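Plying wool singles that have sat on the bobbin since November?

Posted in Spinning & Fiber, 202 views

treadle_and_tea

Hi all, longtime reader, not much of a poster. I learned to spin on a drop spindle and got my first wheel last fall, a used Ekard that came with a wobbly footman and one very happy previous owner's worth of cat hair. I filled 2 bobbins with a brown and gray wool in November, was really proud of them, and then life got in the way and I stuck them in the closet.

Now I finally want to ply them and I've hit a wall. When I pull a bit of yarn off the bobbin and let it fold back on itself, it just hangs there. No twist at all! When I first spun it, it curled up like a little pig's tail. So did the twist leak out somehow? I tried plying a few yards anyway, and I couldn't tell when to stop treadling, so part of it looks like rope and part of it looks like two strangers walking down the same street.

Do I need to run the singles back through the wheel to add twist? I have around a weekend's worth of spinning in these and I'd hate to ruin them. It's 200 grams total, which I know is nothing to some of you, but it's the most I've ever made of one thing. I was hoping for a hat and maybe mitts to match.

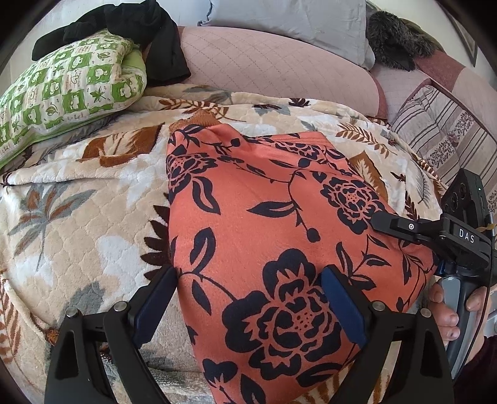
Also, if it matters, my singles aren't very even. One bobbin is thinner than the other because I did it first and was being careful, and by the second one I was watching TV.

wurkex_wheels

Please don't add twist! Your yarn is fine. The twist is all still in there, it has just gone to sleep. Wool that's held under tension on a bobbin gets used to its new shape, kind of like your hair after a day in a braid, and after all those months it won't kink back on you anymore. If you run it through again you'll end up with a wiry mess, and I say that as a person who did exactly this with a whole fleece's worth of Romney and cried into it.

What you want to do is wake it up. Pull off a yard or so from each bobbin, hold the two strands together, let them hang in a loop, and dunk the loop in a bowl of warm water. Give it a minute. The twist comes back and the strands wrap around each other, and that little piece shows you how your finished yarn wants to look. Let it dry, tape it to a card and hang it on your wheel. Then every few yards while you ply, hold your yarn up next to the card. If yours has fewer bumps per inch, treadle more before you feed it in. If it's got more, feed faster.

Your new yarn will look overplied when it comes off the wheel and the skein will twist up on itself something awful. Ignore that. Soak it, squeeze it in a towel, give it a couple of good whacks against the side of the tub and hang it up. It relaxes like magic (I still love this part after all these years).

Some folks rewind their old singles onto a fresh bobbin before plying. I do it when I have the patience, mostly because the outside layers behave differently from the ones packed down by the core. On a short project like a hat I wouldn't bother.

GirumFiber

just ply it. mine sit for a year sometimes. I go by feel and it comes out ok, maybe a little loose on the first skein

Ayman El Idrissi

I agree with the water trick, and I'll add something about the uneven bobbins. When one single is a lot thinner than the other, keep the same tension on both with your back hand. If you let the thin one go slack, it wraps around the thick one and you get a spiral. Pretty, but it wears out quickly in mitts.

You will also run out of one before the other. I wind the leftover into a center-pull ball and ply it from both ends, and that goes into the thumbs or the pompom. My last one gave me enough for a whole hat brim.

Check your brake band too if you haven't, because secondhand wheels often come with an old stretched one. I replaced mine with plain cotton string from the hardware store and it pulls in much more gently now.

treadle_and_tea

Oh my gosh, the loop in the bowl worked! It wound itself right up while I was standing at the sink. I've got my little card taped to the wheel and I'm going in tonight. Thank you thank you!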